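From: Mylene Galang
To: Deltholm Tenants list
Subject: Re: Water billing, new method from September

Higinio Cárdenas wrote:
> The letter from Minance says they will stop dividing the
> building's water bill by unit and divide it by floor area
> instead. Does anyone know if they can do that without a
> meter in each apartment? My share would go up and I live alone.

Higinio, I called Minance this morning and got a partial answer. They can change the method if the lease allows it. Mine says "a fair share of water and sewer charges" and gives no formula. Leases signed before the Mulcahy building was sold may be worded differently, so please check yours, usually on the page after the parking section.
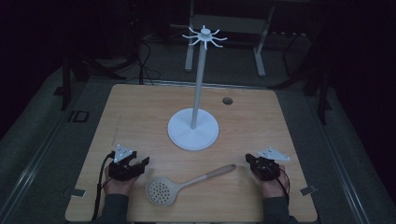

The last bill for the whole building was $3,679. Of that, $2,107 was sewer, which is charged on the water coming in, so a leak costs us twice. I asked whether the laundry room and the outside taps are taken off before the rest is divided. The woman I spoke to didn't know and said she would find out.

I also asked for copies of the last 4 bills. She said to put it in writing, so I did. If you write too, use the mailing address on the letter. The email address at the bottom bounced when I tried it.
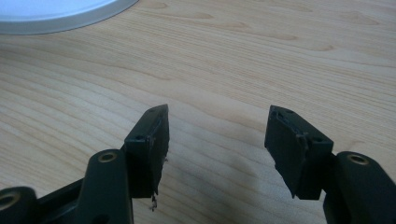 Tabletop, light wood grain

On the floor area question, the letter lists my apartment at 596 square feet. My lease has no figure at all, so I don't know where that came from. I plan to measure this week - inside walls only, no balcony. If your number looks wrong, send it to me with your unit and I will put them all in one letter.

Separate meters came up as well. Minance says the pipes run up through the kitchens and bathrooms separately, so each unit would need two meters. They have no plans to do it.

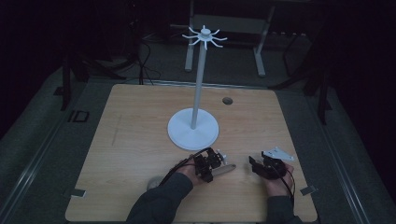
Solange Morin wrote back to say that her older lease does name a method, an equal share per unit, and that she thinks it holds until she renews. She also remembers the outside taps being taken off the total at one time, and will look for the old statement.

I will post the bills when they arrive.

Mylene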